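FOR IMMEDIATE RELEASE

Judalen Bakery to Sell Its Steamed Buns Frozen, After Years of Saying It Wouldn't

LINDSAY, April - Judalen, the bun counter on the corner of Kasard Street, will begin selling its steamed buns frozen this month, ending a long and fairly loud policy against doing any such thing. The sign reading "WE DO NOT FREEZE" has been taken down from the window. It left a clean rectangle on the glass, and the rest of the window has since been washed to match.

The buns will come in bags of four, in two fillings: pork with scallion, and sweet red bean. They will be sold at the counter and at the Mutovlow grocery stores in Lindsay, where they can be found in the freezer case between the waffles and a brand of pierogi that Judalen wishes well.

The bakery tested 126 batches before settling on a dough it was willing to put its name on. Early versions thawed into something like a bath sponge. One was described by a regular customer as "fine," and work on the recipe resumed the same afternoon. The final dough uses a little more milk and a longer second rise, and the buns are steamed fully before they go into the freezer, so the job at home is mostly a matter of waiting.
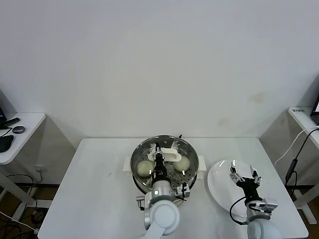

Can the buns go in the microwave?

They can, under a damp paper towel, and they will be edible. Judalen recommends a steamer over gently boiling water, with the lid on and space left around each bun. The bag carries directions for both methods. The microwave directions are printed in smaller type.

The frozen line came out of 52 weeks of requests, most of them made at closing time by people who had arrived just after the last tray sold. A notebook kept by the register for customer suggestions was found to contain the same suggestion on nearly every page, along with one request for ample parking, which the bakery is unable to offer in bags of any size.

Fresh buns will still be made every morning and will still run out before everyone is happy. Prices at the counter are not changing. The pork buns will continue to have the red dot on top and the bean buns will continue to be mistaken for them.

Judalen will hand out samples from the frozen bags on Friday, starting when the doors open and ending when the samples do. Stores interested in carrying the buns may ask at the counter, preferably outside the lunch rush.

Judalen has made steamed buns in Lindsay long enough to have had opinions about freezing them. It is closed Mondays.

###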